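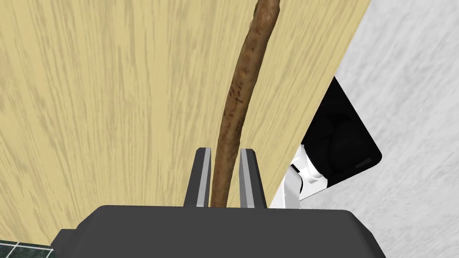
Brown stick, thicker towards the top

Draughty windows, quick fixes. Wipe the frame first, foam tape wont stick to dust. Let it dry. Cut strips 3 mm over, press in, dont stretch. Sash windows need brush strip, foam just tears.
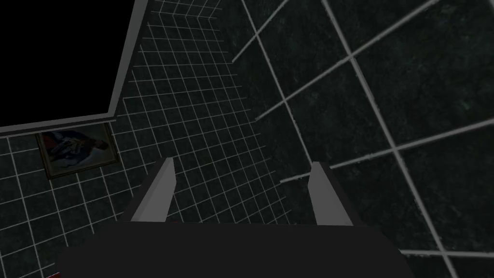

Kavora, October

Letterbox next. Brush plate on the inside, two screws, done. Keyhole cover while teh screwdriver's out. Gap under the door: measure it closed, both ends, floors are never level. Mine took an 88 cm strip, trimmed with a junior hacksaw. Loft hatch still to do.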